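The Man Who Swims Before Breakfast
Vidar Westerberg on cold lakes, slow strokes and starting over at 66 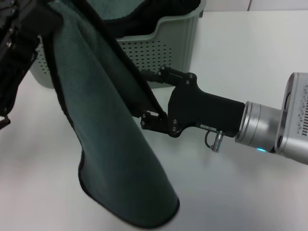 Vidar Westerberg gets to the lake at Droldale a little before six, and by the time most of the town has coffee on he is halfway to the far dock. I met him there one morning in July, and he was already grinning. "You should've come in May," he told me. "May is when it wakes you up!"

He grew up two streets from the water and never learned to swim properly. His brothers did. Vidar could splash around and get himself back to shore, and that was enough until he retired from the Somogyi print shop, where he had worked for 30 years, mostly on his feet. His knees were shot. A nurse told him to try the water, so he signed up for the adult beginners' class at the Emari pool.

"I was the oldest by a mile," he said. "First night, I couldn't put my face under without coming up coughing. The teacher just had me blow bubbles. A grown man, blowing bubbles! I went home and told my wife I'd had the best evening in years."

It took him most of a winter to get through two lengths of front crawl without stopping. He still talks about that night like other people talk about a wedding. The breathing was the hard part, he says, and he fixed it by slowing way down and humming into the water (old dance tunes, mainly).

The lake came next. He is careful about it, and he got serious when I asked about safety. He never goes alone, he wears a bright cap and drags a float, and he gets out while he still feels good. "If you're asking yourself whether you're too cold, you already stayed too long," he said. Afterward it's dry clothes right away, hat first, then tea from a flask with far too much sugar in it.

These days some 40 people show up over the course of a summer, and the group has a name, Ivum, which a granddaughter made up and which means nothing at all. They swim along the reeds to the dock, hang on and chat for a bit, and come back. A few are fast. Vidar is cheerfully at the rear.

I asked what he wants to do next, and he pointed across to the island, a good deal farther out than the dock. He has been looking at it since he was a boy. "August, if the wind behaves," he said. "Are you coming or not?"

I've bought a cap.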